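Clelau Carers' List — message archive
Posted March 4, 2026, by the list moderator

Re: Day centre charges from June

> Has anyone else had the letter from Prevby? My mother's
> daily charge is going up by 35 per cent and her lunch is
> now "a separately assessed item". Do they mean she pays
> for it twice?

Yes, we've all had it. Mine came in two envelopes, second class, with a leaflet on saving paper.

As far as I can make out she pays once for the place and once for whatever lands on her plate. The lunch used to be included. Prevby calls this "unbundling", a word I had only met before in connection with airlines.

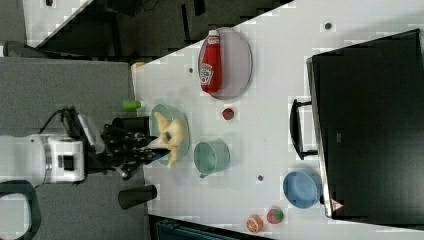
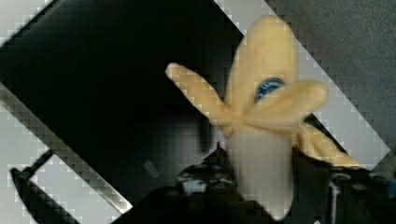
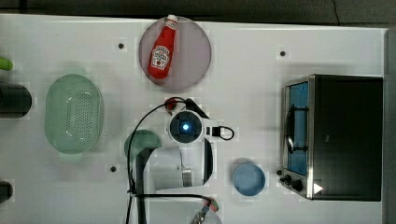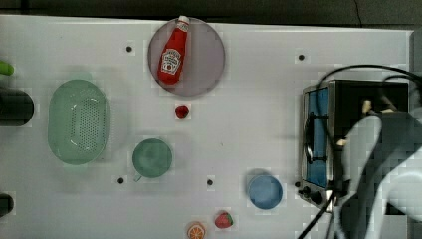 What you can do is ask for a fresh financial assessment before June. The form is 3 pages long and wants to know about savings over 2000 pounds, so have the bank statements handy. Put down everything you spend because of her condition — extra washing, taxis, the lot. My father's bill came down by 300 pounds a year that way, and it only took four phone calls and one very long afternoon.

Does anybody know if the Van den Broek centre is charging the same? Their letter talks about a "contribution", and I don't trust the word.

Related messages
- Plusness alarm pendants: who pays for the battery?
- Minibus times again
- Respite weeks, how to book

Contact the list | © Clelau Carers' List | Back to top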